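# How a robot learns to use a toaster

At the Potport school robot club, pupils teach a robot to do kitchen jobs inside a computer.
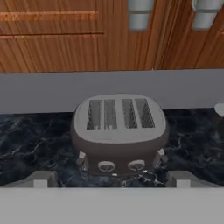 *The toaster in the computer kitchen, with the robot's two grey fingers open on either side of it.*

## A kitchen made by a computer

The club uses a simulation. A simulation is a pretend world that follows rules a bit like the rules of the real one. If you let go of a cup in it, the cup falls. If you push a door, it swings.

The club's simulation is called Beltimow. It has a kitchen with a worktop, cupboards and a toaster. The toaster has four slots for bread, two dials on the front and a small white lever on each side.

You would know what to do with a lever like that. You have probably seen someone push one down at breakfast. The robot has never had breakfast, so it has to be taught.

## What is a gripper?

A gripper is a robot's hand. This one has two fingers, which can move apart or close together. There is no thumb.

With two fingers you can pinch things, push things and hold things. Tying a shoelace would be very hard. Try it yourself: pick up a pencil using only two fingers, then try to sharpen it.

## Teaching the robot

The job the club chose this year is called "push the lever". It sounds like one job, but the pupils split it into smaller steps:

1. Find the toaster.
2. Move the gripper next to the lever.
3. Close the fingers.
4. Press down until the lever stops.
5. Move away without knocking anything.

One pupil steers the robot with a hand controller while the computer records every movement. This is called a demonstration. The club made 100 demonstrations before the end of the spring term. Some took only a few seconds.

Next, a program studies the recordings and looks for patterns. Then the robot has a go without anyone steering.

## Getting it wrong

The robot made 1300 tries in the first round and pushed the lever down in 451 of them. In many of the others it stopped too high and pressed on nothing. Sometimes it pushed the side of the toaster instead.

The pupils watched the failed tries again and wrote down what went wrong. They found that most of their demonstrations began with the gripper in the same place. When it began somewhere else, the robot got lost. So they recorded 53 more, each with a different starting place.

## The Clalley Cup

In June the club will enter the Clalley Cup, a competition for school teams. Every team gets the same kitchen and the same robot, but the judges choose where the gripper starts. Teams lose points for bumping into things.

## Words to know

**Simulation:** a pretend world inside a computer.

**Gripper:** the part of a robot that holds things.

**Demonstration:** a recording that shows a robot how to do a job.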